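30 August 2026

Varnish trials, batch 27. Bench notes, B. Nyberg.

Coated the last of the Alach panels this morning, two thin coats of the Vitmont satin, second one flatted back with 933 paper. Gladys Shirima did the first set in May with the Okoth oil and those have yellowed along one side. Left them on the rack by the window for comparison - do not move them, please. 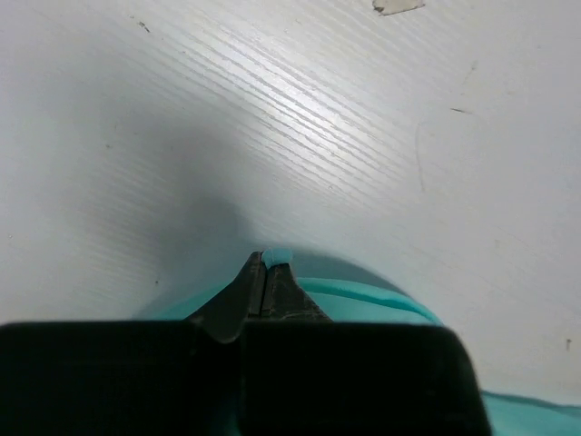
Satin is still too shiny for the Florkwood order. They want the grain to be felt but not to shine, and under the shop lamps every panel so far gives a hot streak. I went back to judging by low side light. A pale top with fine grain shows the trouble best: the bright band makes the lines look silvery, and where a shadow falls over the white it all goes gray and flat. Judge the panels in both conditions before scoring.

Next: cut the satin with matting paste, up to 8 percent, and stir for 20 minutes. Last batch had lumps from a short stir. Gladys has the good strainer. Need more lint-free cloth, and the lid on the second can does not seal - decant it Monday.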